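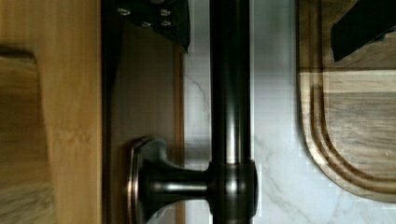 Fig. 5a. Dark bronze rod and round mounting plate against a brown wooden panel.

Home Organization, Evening Section
Unit 5: The Hot Drinks Corner
Handout prepared by Roksolana Kushnir, Wiltden Adult Learning

I love this unit! Tea and coffee things are small, they get used every single day, and they drift all over the kitchen if you let them. You can do a whole drinks corner in an evening and enjoy it the next morning, which is more than I can say for the garage (Unit 7, be brave).

Before you buy anything, take out every packet, tin and box of tea you own and put it all in one spot. Check the dates. Smell the loose stuff. When Mieke De Graaf did this at home it took her 19 minutes, and most of that went on sniffing.

Packets on edge
Individually wrapped tea bags want to stand up like cards in a file. Stacked flat, the bottom ones are forgotten until they taste like cardboard. A wooden tray with compartments is lovely for this, and one with a handle in the divider is even better, as the whole collection can go to the table when friends come over.

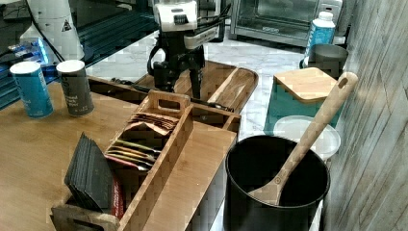
Should the teas be sorted by color or by type?
Sort by type first: black, green, herbal, fruit. Color can come second within each group if you enjoy it, but someone looking for a caffeine-free tea at 9 p.m. will be glad of the types.

Canisters
Group them by what you reach for together. Anything ground goes in a canister with a lid that really closes, and the label faces out. Two canisters side by side are easy to live with. Once there is a second row, the back one goes stale. Keep them all clear of the stovetop, please. Heat and steam are rough on coffee and worse on spices.

The drawer below
Overflow goes here, and so do snacks if your household eats them with tea (mine does, constantly). Pull the drawer all the way out when you sort it, so you get a good look at the back corners. Fold over or clip any opened bags. Wipe along the slides while you're there, crumbs love them!

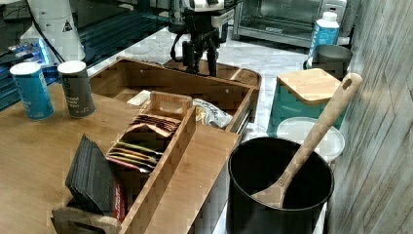
Lilla Szekeres wrote to say that she tried standing her sachets upright and they kept slumping in a half-full compartment, so she slipped a folded piece of card behind the last one and moved it forward as the box emptied. I've been doing the same since February and it works beautifully.

For next time
Sort one tray or one drawer at home. Bring a sketch of your drinks corner with the kettle, the mugs and the nearest outlet marked. We'll swap sketches in pairs, and Ivars Grigaitė has offered his very crowded one for the whole group to work on.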